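Notes for Sunday, January 13, 2019, second slot, after Natalia Chávez. 25 min max. DON'T read the slides out.

## Open

- Hi, I'm Tavion, planning + control on Carnex. Rhys did most of the perception code, he's in the back, throw the hard ones at him
- Talk is about wiping a table. Sounds easy. Took us since June
- Short version: finding the ink is fine. Pushing on the ink is fine. Getting both to agree is the job

## Setup

- Humanoid, blue cloth in the gripper, white table against a wall, marker on the table
- Software stack is three pieces: mark finder, stroke planner, arm controller. Separate processes, talk over one message bus
- Balance runs on its own loop, we dont touch it, only send it the wrist load
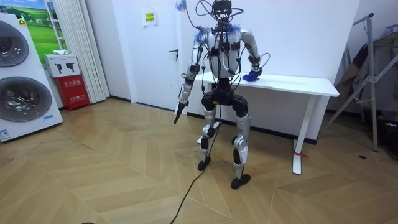 **Why not let one process do all three?**
We tried that first. The mark finder would stall on a slow image and the arm controller missed its tick, so the wrist went stiff at the worst time. Split up, the finder can be late and the arm keeps its last good command.

## Perception (keep quick)

- Finder gives a mask, ink / not ink, in table coordinates
- Table plane gets fit once at start, then again any time the torso shifts
- Strong ink easy. Thin leftovers hard: half-wiped lines sit near the noise floor and the mask flickers
- Fix was boring. Keep a map of the tabletop, vote over 5 images before a cell changes state
- Never clear a cell while the gripper covers it!! This bug cost us a week 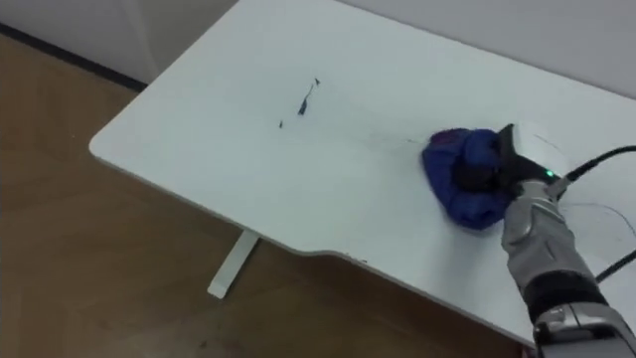 - Same map holds the table edge. Planner shrinks it inward so the cloth never hangs off the front
- Curved front edge = polygon, not a box. Old code used a box, ask Comfort how that went

## Planning

- Group the dirty cells, lay strokes over each group, order by reach cost
- Cost also includes how far the body has to lean. Added late, should of been first
- 172 recorded strokes in the tuning set. Pass the set or the branch doesn't merge
- Replan between strokes only. Mid-stroke replans gave us zigzags

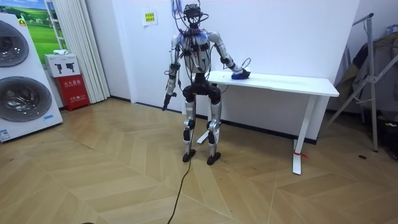 - Reach limit is in the planner config, the controller has its own copy, they drifted apart once. Now one file, both load it
- Shout out to Hnat Hordiienko for the replay tool: scrub the log, see map + planned stroke + force on one timeline. Show the clip if wifi works

## Control

- Position along the table, force into the table. Classic split
- Force target ramps up at stroke start. No ramp = bounce
- Cloth is the hard part of the model. It bunches, so contact point isn't where the kinematics say it is
- We estimate an offset per stroke, throw it away at lift 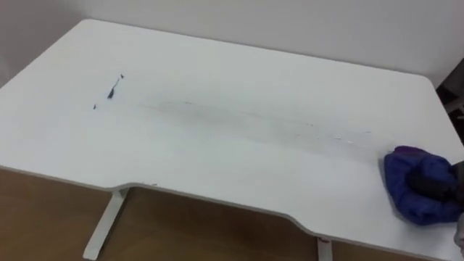

- Smear is the open problem. Map has two states, ink or clean, and a gray haze is neither. Want a third state w/ its own stroke pattern (lighter, overlapping)
- Rhys has a branch for this. Not merged, don't promise dates

## Wrap

- Repo tour if time: start at the map class, everything hangs off it
- Issue 673 is a good first one for anyone who wants in, it's the config loader
- Questions. Repeat them into the mic this time
- Give the clicker back to Natalia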